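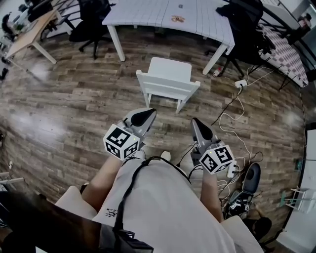

White chair and gridded table covering, with the plank floor in mottled gray, brown and beige.

Magazine > Rooms > Small Dining

Last updated: February

The Chair Goes Back Where It Was

A light table on a busy floor is a maintenance decision as much as a decorative one. Ludmila Hrnčiar, who fits out rental flats in Mokov, specifies white furniture over mixed-tone boards because dust shows on the furniture first and gets wiped.

The covering does most of the work. Thin dark lines on white give a reference for placing objects, and a crooked cloth is visible from the doorway. Hrnčiar sets the lines parallel to the table edge, then smooths from the center outward.

Chairs are parked with the seat toward the table. On a slatted back, lift by the two uprights. Pulling on a slat loads the joint sideways, and Otakar Štěpánek, who repairs seating at Radora, sees the same loosened slat ends every month. Felt pads go under slender legs and are replaced when they flatten to less than 3 mm.

Clearance behind the chair is the last check. Štěpánek allows 400 mm for a seat pushed in and 979 mm where people pass behind a sitter. Loose items stay 200 mm from the table edge.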